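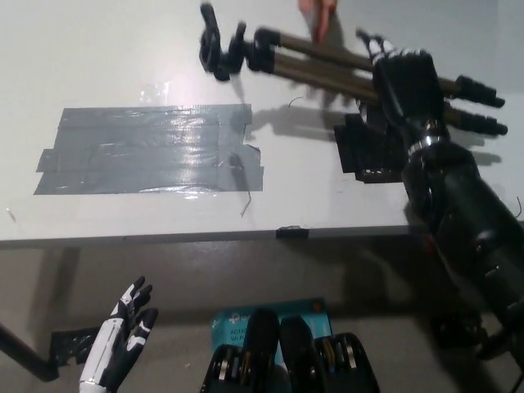

5 December 2022

Madder again. Wool from Pakden arrived late, so started after lunch. Two skeins scoured, one left as it came, to see if the scouring matters as much as Javiera says. She thinks it matters a lot. I think the water matters more.

Weighed dry, all together: 740 g with the labels still on. Labels off, didn't reweigh, stupid. Will do tomorrow when they've dried out.

Alum in the big pan. Dissolved it in 600 ml from the kettle first, then topped up cold. Went in cloudy, cleared after a stir. Left the wool in with the heat off and the lid on. No smell to speak of.

Madder is the Zikitier root, chopped, the older bag. Smells of hay. The April lot was ground and it got into everything, bits in the fibre for weeks. Chopped root in a stocking this time. Stocking floats!! Held it down with a saucer.

Heat: kept it low. Thermometer sticks, tap it before you read it. Crept up while I was on the phone to Geum about the invoice (they still have us at the old adress) so the second skein may have gone over. Brown creeping in at the tied ends already. Could be the ties. Cotton string takes colour differently and I used the bad string.
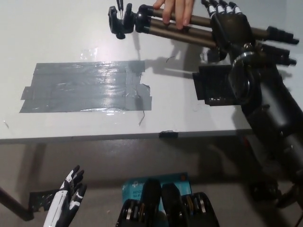
Bench, front edge. Grey tape on the left, tripod folded at the back.

Skein 1: proper brick red, a bit orange when held to the window. Best we've had.
Skein 2: duller. See above re phone.
Skein 3, unscoured: patchy, pale near the middle. So Javiera is right, annoyingly.

Chalk: added a pinch to the bath for 1 only. Should have done all three or none, can't now tell if the red is the chalk or the heat. Next time one change at a time. Wrote this last time too.

Bath not spent. Kept it in the lidded bucket, marked MADDER 2nd, try 100 g of the Sindeo cotton in it before it goes off. Cotton wants tannin first. Have we got any oak gall left? Jar on the top shelf looks empty but there's dust in it.

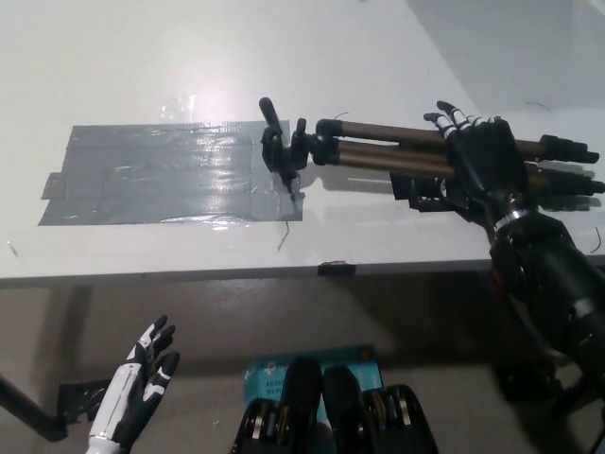

Tape and tripod, glare top left.

Rinsing: first rinse ran very red, second less, third pinkish. Stopped there. No vinegar, it shifted the shade last time and Javiera hated it.

To do
- reweigh dry
- snip from each skein for the swatch book, write the date ON THE CARD
- half of each snip in the window, other half in the drawer
- ring Geum agian
- better string
- Javiera Iturra to check the Pakden order, we asked for undyed grey as well and it isn't in the parcel

Pan needs scrubbing before anyone uses it for weld. There's a pink line round the inside that won't come off with the soft brush.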